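Florian Guérin has sold storage to workshops for most of his working life, and he would like me to believe that the right bin changes everything. I came to his office at Silandale with a fair amount of doubt and a list of complaints from people who pick parts for a living.

He starts with the brochure version. Silandale's open metal bins, he says, "cut the hunting." Workers see what they have, take it, and move on. I ask how much hunting, exactly, and who measured it.

"Customers tell us," he says. Which customers? He names Najafi, a fittings shop that bought 28 bins in June and has since asked for more. I called Najafi before I came. Shahram Rashti, who runs the stockroom there, was kinder about the bins than I expected, though his praise had limits.

"They're boxes," Rashti told me. "Good boxes. The old plastic ones split at the corners and these don't. But the hunting stopped when we quit putting four kinds of part in one box, and I could have done that with the plastic."

I read this out to Guérin. He laughs and doesn't argue much. "Shahram is right that you can ruin any bin by overfilling it," he says. "People buy a deep one and treat it like a trash can."
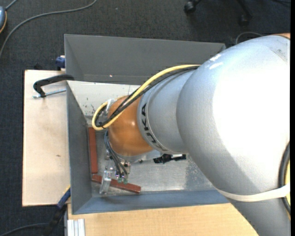
So how full should a bin be?

Low enough that every part can be reached without moving another one first. For bar stock and blocks, Guérin recommends a single layer and will sell you a shallower bin if you can't resist a second.

That last part is where I start to lose patience. A single layer means more bins, and Guérin sells bins. He shrugs. "Or fewer parts on the floor. Keep the rest in the back." Rashti tried it and says it mostly moved the mess — his back room now holds what the benches used to.

We get to noise. Bare metal on bare metal is loud, and Rashti's crew complained within 14 days. Guérin offers a liner, sold under the name Gorkura, at extra cost. Does it last? "It depends what you drop in it," he says, and I can't get him to go further. Rashti bought 2 liners, found that swarf collected under both, and took them out.

Would Guérin at least agree that labels do more good than metal? He thinks about it for a while. "Labels come off," he says. "The bin is still there." Rashti uses a paint marker.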